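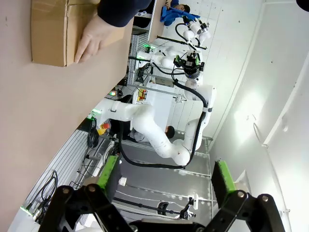 One hand on the side of the box while it is on the table.

How to Fold, Fill and Tape a Cardboard Box on a Work Table

Cenditness Shipping Room Guides
Last updated 2/1/23

These are the steps for putting together a plain brown box from a flat sheet, filling it, and taping it shut. They work for mailing something to a customer and for storing things on a shelf. The type of box meant here is the ordinary one with four flaps on top and four on the bottom. Mailers with tuck-in lids fold differently and have their own page.

What you need

A flat box in the right size
Packing tape, two inches wide or wider
A tape gun, if you have one
Packing paper or other fill
A box cutter or scissors
A marker
A table you can stand at without bending over

We use Brollon clear tape, which comes in 75-yard rolls. Any tape sold as packing tape will do. Masking tape and household tape let go of cardboard after a few days, sooner in a cold truck. Paper tape with a water-activated glue is stronger than any of these, but you need a dispenser for it and the steps for taping are a little different.

Choosing the box

Set the item on the table and measure it at its longest, widest and tallest points. Add two inches to each number. Pick the smallest box that meets all three. If you are between sizes, go up one and use more fill. For glass or ceramics add three inches to each measurement in place of two.

Look for the round stamp printed on one of the bottom flaps. Most single-wall boxes say 32 ECT, and that is fine for light and medium loads. We stop at 40 pounds per box no matter what the stamp says. Heavier than that and it goes into two boxes, or into a double-wall box with two people on it.

A used box is OK if the corners are still square and the sides feel stiff when you press them. Don't use one that has been damp, even if it has dried. Peel off or black out every old label and barcode.

Getting the table ready

Clear a space as wide as the flat box and about half as deep again. Wipe the surface. Grit under a box scratches the tabletop when you turn it, and bits of old tape stick to the bottom and pull up the print.

Our packing table is 32 inches high, which suits small boxes. For tall ones a lower table is better, or tape the bottom on the table and then move the box down to fill it. If the surface is smooth, a box will slide when you pull tape across it. You can lay down a piece of the thin rubber mat sold for shelf lining. We keep a strip of it from Dantas rolled up at the end of the table, but most of the time a hand on the box is enough.

Step 1. Square up the box

Stand the flat box on its edge and push the two folded corners toward each other until it opens into a rectangle. New boxes are stiff and want to go flat again. Push a little past square in one direction, then a little past square in the other, and it will relax.

Check that the glued seam at the corner is holding all the way down. If it has come open at all, run a strip of tape along it on the outside.

Step 2. Fold the bottom

Turn the box upside down so the bottom flaps are facing up. Fold the two short flaps in first. Fold the two long flaps over them. The long flaps should meet in the middle with no overlap. If one rides up over the other, the box is out of square. Open them, push the corners back into line and try again.

Don't weave the flaps over and under each other. It holds for carrying books across a room and not much else.

Step 3. Tape the bottom

Put one hand flat on the side of the box with your fingers spread and hold it still. With the other hand, start the tape on the side wall three inches down from the top edge. Press the end down, then bring the tape up over the edge and along the center seam to the far side. Carry it down the opposite wall the same distance and cut.

Rub the tape down with your palm from one end to the other. Packing tape sticks by pressure and a strip that has only been laid on will lift.

For anything over a few pounds, add a second strip beside the first, overlapping it by half. For the heaviest boxes add a strip across each of the two open edges as well, so the tape makes an H shape.

If you are using a tape gun, tilt it forward to pull and roll it down sharply to cut. Keep your steadying hand on the side wall and away from the top, where the teeth come down.

Step 4. Turn it over and add the base layer

Turn the box right side up. Crumple packing paper into loose balls and cover the bottom, two inches deep. Press on it. If you can feel the cardboard through it, add more.

Skip this layer for clothes, towels and other soft goods.

Step 5. Fill the box

Heaviest things go in first, toward the middle. Wrap each breakable item separately. Plates go on edge. Cups and bowls go upside down, with paper inside them as well as outside.

Push fill down the four sides as you go. It is hard to get it in once the top layer is down. Stop when the contents are two inches below the top edge and fill the rest with paper.

Liquids go in a sealed plastic bag, standing up. If there is a bottle with a pump top, tape the pump down.

Put a slip of paper inside with the address on it before you close the box. If the outside label comes off, the carrier can open the box and still find out where it should go.

Step 6. Test it

Fold the flaps shut without taping them. Hold the box with a hand on each side and rock it gently. You should not feel anything shift. If you do, open it and add fill on the side where the movement was.

Press on the middle of the top. It should push back slightly. A top that sinks will get crushed when something is stacked on it. A top that bulges means the box is too full and the tape will be under strain the whole trip. Take something out or use a bigger box.

Step 7. Close and tape the top

Short flaps first, then long flaps, same as the bottom. Hold the long flaps together at the seam with your fingertips, start the tape on the side wall, and move your hand back to the side of the box once the tape has reached the seam. Use the same number of strips you used on the bottom.

Corners that stick out or flap edges that will not lie flat can be caught with a short piece of tape.

Step 8. Label it

The shipping label goes on the largest flat face, on one side of the seam. Keep it off the seam itself and don't wrap it around an edge. Clear tape over a barcode can make it hard to scan, so if you cover the label, leave the bars bare.

For storage, write what is inside on two sides and not on the top. Once boxes are stacked you can't see the tops. At our Plolgate storeroom we also put the month on each box, so a box packed in the fall just says September under the contents.

Common problems

The box leans to one side. The bottom was taped out of square. Cut the tape and redo it, there is no way to push it straight afterward.

The tape keeps splitting lengthwise. The edge of the roll has a nick in it. Pull off a full turn and throw it away. Tape that is almost too cold to peel will split too, so let the roll warm up indoors.

The tape will not stick. Dust is the usual cause, especially on used boxes. Wipe the seam with a dry cloth.

The flaps spring open before you can tape them. Fold each one all the way back against the outside of the box and crease it, then fold it in again.

The box slides away from you. Move it closer to your body and press in on the side as you pull, or use the mat.

Opening it again

Set the blade of the cutter so that only the tip shows. Cut along the center seam, then across the tape at each end. To flatten the box, cut the bottom tape the same way, open all the flaps and push two opposite corners together. Flat boxes store best standing on edge, with the biggest at the back.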